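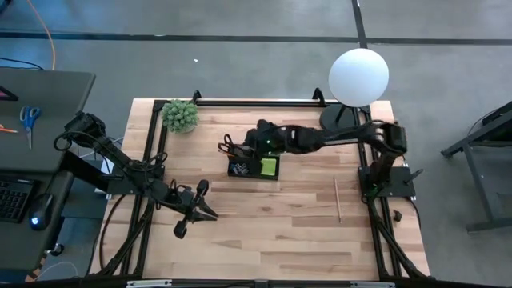

How to request a death record from the Hunby County Medical Examiner

Last updated 6/26/26

Use this procedure to get a copy of an examiner's report or a certified statement of cause of death. Death certificates are a separate record and are issued by the registrar in Lendard.

Before you start

You need the case number. It has two parts, the year and a serial number, such as 26-3214. If you do not have it, the funeral home can read it off the release form. The office can also search by full name and date of death, but a name search adds 2 business days.

Next of kin must send a copy of a photo ID and one document showing the relationship. Attorneys and insurers send a signed authorization instead.

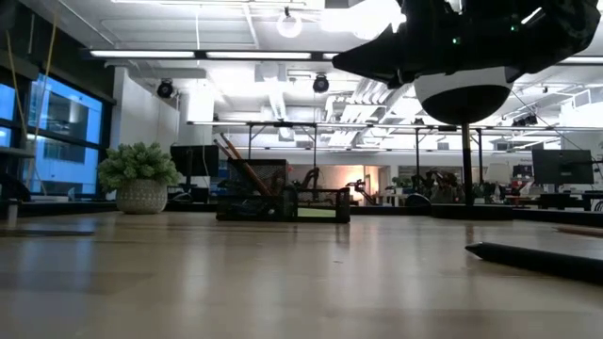
Filling in the form

1. Download Form 851 from the records page. Older versions, including the one issued in December, are returned unprocessed.

2. Enter the case number in box 1. Leave out spaces.

3. In box 4, mark the record you want. "Report" covers the external examination and, if one was done, the autopsy. Toxicology has its own line and must be marked separately.

4. If the cause is listed as pending, mark "hold until final" in box 6. Otherwise you receive the preliminary statement and have to apply again later.

5. Sign and date the form. Typed signatures are not accepted.

Sending it

Mail the form to the records desk at 300 Sutherland Street, or hand it in at the front window. Faxed requests are accepted from hospitals only. Email is used for status questions - do not attach ID documents to it.

Cases under criminal investigation are not released until the prosecutor signs off. The desk will confirm in writing that the request is on file.

If a test result arrives after the report is closed, the examiner issues an amendment. Request it on the same form, with "amended" written beside box 4. 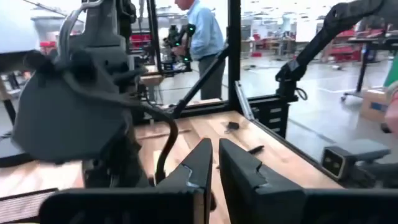
Tabletop and gripper fingers, seen from close up.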